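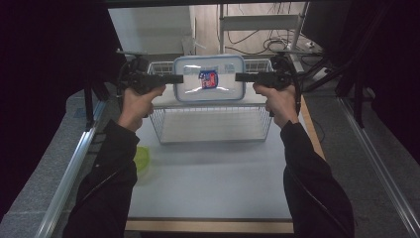

A clear container with a light blue edge to its lid, held between two hand-held grippers over the wire basket.

Visit to the Prirnach workshop, January 2023

Four of us went over to Prirnach to look at hand-held grippers: Eilidh Aitken, Callum Cairns, Marisa Pellegrini and me. We have been using one type, the Plurkora, since November and wanted to try the Strachan next to it before ordering more. Prirnach has pairs of both and was willing to let us use them for a day.

Wichai Luangrath met us at the door and took us through to the bench. It is a pale grey table inside an aluminium frame, with a curtain on each side. The lab at home has windows down one wall and our recordings change with the weather, so Callum spent some time looking at how the curtains were hung. Wichai said they went up last year and that he would like heavier ones.

The morning task was moving lidded food containers in and out of a wire mesh basket, using both hands. You hold a gripper in each, press the long fingers against opposite ends of the container and lift. Some of the containers had a small packet inside. Wichai likes these because the packet slides if you tilt the container, and it is easy to find the moment on the recording afterwards.

We began with the Plurkora, as we knew it. Eilidh had no trouble. Marisa, who normally works on the software side and had hardly held one before, dropped the container twice and then got the knack of it. The usual fault showed up. The trigger has a dead patch at the start of its travel, so the fingers do nothing and then close quickly. On smooth plastic this pushes the container away from you if the other hand is not already in place.

The Strachan has no dead patch that I could feel. The fingers follow the trigger from the start and you can close them slowly. The pads are softer and they held the rounded corners of the container better. Against that, it is heavier at the front, and after 47 lifts I had to stop and rest my wrist. Callum has bigger hands and did not mind the weight. Eilidh did mind it, and said she would not want to do a full afternoon with a pair.

The cable is a nuisance on both types. It leaves the body on the side and drags down past your sleeve, and if you turn your wrist inwards it pulls. Wichai clips his to his belt. We tried that and it was better, although you then have to remember to unclip before walking off.

Lunch was soup and rolls in the canteen downstairs. Parking at Prirnach is limited to 8 spaces, and anyone driving should ring ahead.

In the afternoon Sheena McIver showed us the recordings. She looks after the controller, a Biltau, which logs finger opening along with the video. Her screen had the morning's Plurkora runs beside the Strachan ones. The jump at the start of each Plurkora grasp was plain to see as a step in the line. She has tried smoothing it out in software and was not happy with the result, as it also hid real slips. Marisa asked for the raw logs and Sheena is sending them on.

We asked how long the finger pads last. Sheena changes the Strachan ones after around 400 grasps, when they start to shine. The Plurkora pads go on much longer, but they are harder and grip less to begin with. A spare set of Strachan pads takes a few minutes to fit with a small hex key. Callum did one and put the left pad on upside down, which is possible because both screw holes line up either way.

We did not get to the wrist cameras. The second lens type had not arrived and Wichai did not think it worth comparing with only one.

Our view at the end of the day was to borrow one pair of Strachan grippers and do 100 lifts each at our own bench, with breaks, before deciding. Eilidh wants to try a counterweight on the handle. Wichai can lend us the pair as soon as he has the loan form back, and I have sent it to him.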